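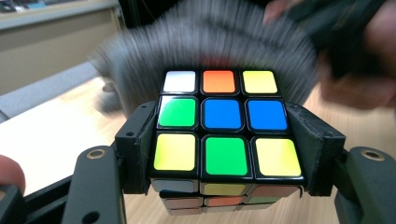
Section 4. Safe use of the hand-held gripper at a shared table

Manuals > Stevar hand tool > Operator guide > Section 4

Jul 30, 2024 — by Roswitha Mayrhofer

This section sets out the working rules for the Stevar hand-held gripper. It applies to all tables at the Turdale site. Read Section 3 (Fitting the pads) first.

4.1 Before you start

1. Check that both finger pads are firmly seated. Push each one sideways with your thumb. If it shifts, refit it.
2. Look at the inner face of each pad. Trim loose strands. Change the pad if the worn edge has reached the contact area, and order the new one as part 2803.
3. Open and close the fingers fully, three times. Each pivot should move freely and without clicking.
4. Agree with the others at the table who is working in which area. Two people must not reach for the same object.

CAUTION: Keep fingers clear of the arm links while the gripper is closing. The gap beside each pivot is a pinch point.

4.2 Hard objects

5. Bring the pads down on opposite sides of the object and close until it is held. Do not squeeze further.
6. With a puzzle cube or anything else that has turning layers, grip so that the layers are not forced round. If a layer has slipped out of line, put the object down and straighten it by hand.
7. Lift slowly. Keep the object low over the table until you are sure of the grip.

Note — bright light on a glossy surface can hide an edge. Move the lamp, not the object.

4.3 Soft objects

8. Take hold of cloth at its thickest part. On a knotted item, this is normally the knot itself.
9. Check that no fabric has worked its way into the pivots before you close or open the fingers again.
10. If the fabric catches, stop. Open the fingers fully and free it by hand. Do not pull. 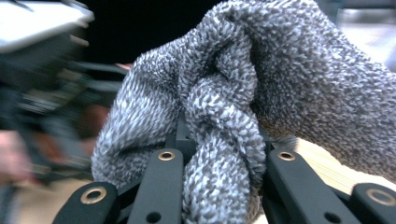
Figure 4-2. Knotted grey sock held between the fingers.

4.4 After use

11. Wipe the pads with a dry cloth and remove any lint from the links.
12. Enter any fault on form 197, with your name and the tool number. Faulty tools go to Obinna Isah in room 215 and stay out of use until he has signed them off.

The rules in 4.1 will be reviewed in August. Send comments to Patricio Moya, room 206.

We use cookies to remember your language and the last section you opened. Accept | Settings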